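3. 機器の選定と予算計画

前節までに述べた衣類ハンドリングの実験環境を、限られた予算のなかでどのように揃えていったのか、本節ではその経緯を少し詳しく書いておきたい。論文の一節としてはいささか所帯じみた話が続くことになるが、筆者らが計画を立てはじめたころ、いちばん読みたかったのはこの種の記述であり、そしていちばん見つからなかったのもこの種の記述であった。手法の章はどの論文にもある。ところが、何を先に買い、何を後に回し、どの費目で見込みを誤ったのかとなると、謝辞の一行からそれとなく察するほかないことが多い。これから同じような環境を小さな研究室で組もうとしている方に、多少なりとも手がかりになればと思う。

3.1 計画の出発点

計画期間は18か月とした。助成の期間がそうなっていたためで、研究上の必然があったわけではない。ただ、あとから振り返ると、この長さは機器の購入計画にかなり強い制約を与えていた。発注から納品までの期間、設置と較正、操作者の習熟、そして肝心のデータ収集と解析を順に並べていくと、最初の発注はほとんど初日に出さなければならない計算になる。筆者らも当初の工程表では、仕様の検討にゆったりと時間を割いていた。共著者のNanna Lauritsenがその表を裏返し、終わりの日から逆向きに書き直したところ、検討に使える時間は半分も残らなかった。以後、本研究の購入計画はすべてこの逆向きの表をもとに管理している。見た目はあまりよくない表であるが、これがなければ後述する指先の交換部品は間に合わなかったと思う。

予算は大きく、腕部、把持部、撮影系、作業環境、保守と予備の五つに分けた。申請時の書式では作業環境という費目を立てる欄がなく、「その他消耗品」にまとめるよう求められたのだが、内部の管理表では最後まで独立させておいた。衣類を扱う研究では、この部分の支出が思いのほか細かく、しかも最後まで途切れない。まとめてしまうと、何にいくらかかったのかが半年後にはまったくわからなくなるのである。

3.2 腕部：購入か、賃借か

腕部については、Miltari社の小型アームを購入する案と、Wellarier社から期間を区切って借りる案を比較した。単純に金額だけを並べれば、計画期間が長くなるほど購入のほうが有利になる。この点は見積書を二通並べれば誰にでもわかる。判断が難しかったのは、むしろ故障したときの扱いであった。賃借の場合は代替機が届くまでの日数が契約に書かれており、購入の場合は修理に出しているあいだ手元に何も残らない。研究補助者の雇用期間が決まっている計画では、装置が止まっている一週間にも人件費は変わらず出ていく。装置の値段だけを見ていると、この費用はどの欄にも現れてこない。

最終的に筆者らは購入を選んだ。理由はいくつかあるが、手首まわりに自作の取り付け部品を付けたかったことが大きい。賃借機では改造の範囲について一つずつ確認をとる必要があり、Wellarier社の担当の方にはずいぶん親切に対応していただいたものの、取り付け穴を一つ増やすたびに書面を往復させるのは、双方にとって幸せなことではなさそうだった。その代わり、停止時の備えとして保守の枠を厚めにとり、この枠には年度の途中で手をつけないという約束を内輪で交わした。約束は一度だけ破られている（撮影用の照明が故障したときである）。

なお、比較の段階で中古機も一台検討した。価格は魅力的であったし、見に行ったときの動作にも不満はなかった。見送ったのは制御用ソフトウェアの更新がいつまで提供されるのかについて、はっきりした返事を得られなかったことによる。計画期間の途中で解析用の計算機を入れ替える予定があり、そこで接続できなくなる危険を抱えたくなかった。もう少し余裕のある計画であれば、中古機は十分に候補になると思う。

3.3 把持部の見積もりで誤ったこと

把持部は、平行に開閉する二本指のものをMogensen社から購入した。本体の価格は申請時の見込みとほとんど変わらず、その意味では優等生の費目であった。筆者らが見誤ったのは、指先に関わる周辺の費用である。

剛体の部品を扱う研究の経験しかなかった筆者らは、指先を半永久的なものと考えていた。衣類やハンガーを繰り返し扱う作業では、そうした考えは早めに捨てたほうがよい。布をつまむ動作では指先の面の状態が結果に効くと予想されるので、条件を揃えようとすれば、まだ使えそうに見えるうちに交換する規則を設けることになる。本研究では試行100回を一区切りとし、そのたびに指先を点検して記録を残す運用にした。交換そのものは短時間で済む。しかし、点検して、記録して、必要なら交換して、較正を確かめ直すという一連の手間は、積み重なると決して小さくない。これは部品代と別に、作業時間として計画に入れておくべきものであった。

予備部品と取り付け具を合わせた追加の支出は3,010ユーロになった。総額からみれば目を引くほどの数字ではないものの、申請時にこの項目はひとつも書かれていなかったから、他の費目からの流用で賄うほかなかった。流用には書類が要り、書類には承認の順番があり、その順番を待つあいだ実験の予定を組み替えることになった。金額の大小よりも、項目が最初から存在していたかどうかのほうが、現場の進み方にはよほど響くものだと学んだ次第である。これから申請書を書かれる方には、たとえ少額でも「指先および取り付け具」という一行を独立して立てておくことをお勧めしたい。

3.4 撮影系

撮影系は、手首に取り付ける小型カメラを主とし、周囲の固定カメラは最小限にとどめた。当初の案では固定カメラをもっと多く並べるつもりでいた。Pemberg社から取り寄せた架台の見積もりを見て考えを改めたのであるが、いま思えば、これは金額に背中を押されてよい判断をした例だったかもしれない。カメラを増やせば、架台と配線と保存容量、それに時刻合わせの手間が一緒についてくる。架台の見積書に書かれているのは、そのうちの最初の一つだけである。

手首のカメラを主とする以上、指先と対象物が同じ画面に収まっていることが何よりも大切になる。取り付け部品の試作を重ねたのはこのためで、角度を少し変えては撮影し、また戻すという作業をしばらく続けた。試作費は材料代だけを計上しており、学内の工作室の利用料は含めていない。利用料のかかる機関では、この分を上乗せして読んでいただきたい。

保存容量についても一言だけ添えておく。映像の容量は解像度と時間から素直に計算できるので、見積もりを大きく外すことはまずない。外しやすいのは複製の数である。収集用、解析用、保管用と分けていくうちに、同じ映像が三か所に置かれることになり、当初の計算はそのまま三倍になった。保存媒体を買い足す時期が八月に重なり、休暇中の担当者の帰りを待つあいだ、収集を控えめにせざるをえなかったのは少々残念なことであった。

3.5 作業環境にかかる費用

作業環境の費目は、本研究でもっとも楽しく、同時にもっとも管理しにくいものであった。家庭での衣類の片付けを想定した課題なので、対象となる物品も家庭で使われるようなものを揃えることになる。ハンガー、衣類、かご、物干しラックといった品々は一つ一つが安く、どこでも手に入る。そのため、つい「必要になったら買えばよい」と考えてしまう。この考えは半分だけ正しい。買うことはたしかにいつでもできるのだが、同じ品をもう一度買えるとは限らないのである。色や形が変わってしまえば、前半に集めたデータと後半のデータとで条件が食い違ってしまう。比較の対象にしたい物品については、最初に予備まで含めて購入し、保管場所も確保しておくのがよいと思う。

物品の選び方には、把持部との相性という観点も入ってくる。ハンガーのような細い棒状の部分と、そのまわりに集まってくる布とを、二本の指で扱わなければならないからである。図3に課題中の一コマを示す。
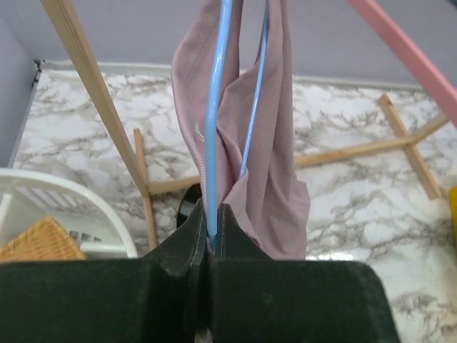

図3 手首カメラから見た衣類ハンドリング課題。水色のハンガーをグリッパの二本の指の間に捉えている。奥は木製の物干しラック。

図3のような場面を計画の段階で思い浮かべられるかどうかで、見積もりの精度はずいぶん違ってくる。リブ編みの衣類のように、ひだが寄って棒のまわりにたまる布は、カタログに載っている把持力や開き幅の数字だけを見ていても、扱いやすさの見当がつけにくい。筆者らは途中から、購入候補の把持部や指先について相談するとき、仕様書の要求値に加えて手首カメラの画像を先方に渡すことにした。言葉で説明するとどうしても長くなり（筆者らの場合はとくに長くなる）、布と棒が一緒に指のあいだに来るという状況が、なかなか相手に伝わらない。画像を一枚添えるだけで質問の内容が具体的になり、見積もりのやりとりも短くなったように感じている。

ラックについては、床の上に立てて使う木製のものを採用した。衣類を掛けたり外したりする課題では、ラックそのものの形が手先の進入経路を決めてしまうことがある。斜めの脚や横木が対象物のすぐ後ろに来る配置では、腕の可動範囲に余裕があっても、実際に通れる道筋は案外少ない。ここで書いておきたいのは、ラックの選定を腕の発注より先に済ませておくべきだったということである。筆者らは高価な機器から順に仕様を固め、安価な物品を最後に回した。予算の大きい順に考えるのは会計上たいへん自然なことだし、承認の手続きもその順に進む。けれども、安価な物品のほうが高価な機器の要件を決める場面は少なくなかった。

床や壁についても、わずかながら費用を見込んでおくとよい。光沢のある床面では照明の反射が画像に入ることがあり、照明の位置を変えるか、拡散用の覆いを足すかという選択になる。本研究では家庭環境に近い見え方を残すことを優先し、反射を完全に消すことはしなかった。したがって照明関係の支出は低めに出ている。反射を厳密に抑えたい研究では、この部分をそのまま参考にしないでいただきたい。

3.6 費目間の調整と見直しの時期

予算の見直しは、計画期間のあいだに定期的に行うことにしていた。最初の正式な見直しの記録には2018年7月30日の日付がある。このときの議題はほとんどが把持部の追加支出で占められ、撮影系から一部を回すことで決着した。いま記録を読み返すと、作業環境の費目については「とくに問題なし」と一行だけ書かれていて、なんとも微笑ましい。実際には、この時点ですでにハンガーの追加購入で品番が変わりはじめていたのである。支出額だけを見る会議では、こうした変化は拾えない。次の見直しからは、金額の表と並べて、購入した物品の品番と使用開始日の一覧を出すように改めた。

見直しの場には、できるだけ操作を担当する人に同席してもらうことを勧めたい。管理表のうえでは余っているように見える予備部品が、現場では明日にも使い切りそうだということがあるし、その逆もある。Lauritsenは収集作業の合間に、点検の記録から次に必要となる部品の時期を見積もる簡単な表を作ってくれた。凝った予測手法を使ったものではない。それでも、発注の遅れを避けるには十分に役立った。

保守の枠についても触れておく。前述の照明の件を除けば、この枠は計画の後半までそのまま残っていた。残っている予算というのは落ち着かないもので、期末が近づくにつれて、あれも買える、これも買えるという話が研究室のあちこちから聞こえてくる。筆者らは枠を崩さず、最後の時期に腕部の点検と指先のまとめ買いにあてた。後続の課題を同じ条件ですぐに始められるようにしておきたかったからである。

本節に記した金額と手順は、あくまで一つの研究室における一度きりの経験に基づいている。為替や納期の事情、所属機関の会計規則によって、あてはまらない点も多いはずである。とりわけ腕部の購入と賃借の比較は、改造の必要がない研究であれば逆の結論になることも十分に考えられる。費目ごとの内訳と見直し時の変更点は付録にまとめたので、次節の実験手順とあわせて参照されたい。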